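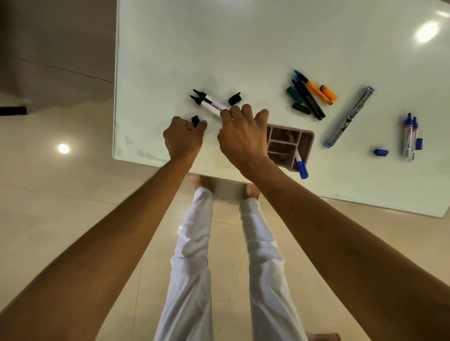

Rotuladores sobre la mesa blanca.

Asunto: Re: [letras-a-mano] ¿Papel para practicar mayúsculas?

Hola a todos:

> Llevo desde febrero con el cuaderno Anosel de 35 hojas y la
> tinta me traspasa siempre. ¿Qué usáis para las mayúsculas
> grandes? No quiero gastarme un dineral en hojas que van a
> acabar en el reciclaje.

¡Uf, ese cuaderno! Yo tuve dos y los acabé usando para la lista de la compra. Para practicar me pasé al bloc Standum, el de 400 hojas (pesa como un ladrillo, pero dura una eternidad). No es bonito, tira a amarillento, y las curvas de la S salen limpias – que es donde yo sufro.

Si escribes con pincel ya es otra historia, ahí sí compraría algo satinado, aunque sea poco.

Otra cosa: he subido mis plantillas de mayúsculas al espacio que tenemos en Hostberg, carpeta "pautas". La Q me quedó torcida, ya la repetiré. Imprimidlas sin ajustar a página, que si no la pauta se encoge y luego no cuadra nada.

¿Alguien ha probado la tinta sepia de Wijesinghe? Me tienta muchísimo, pero no sé si atasca la plumilla.

¡Un abrazo y a seguir manchándose!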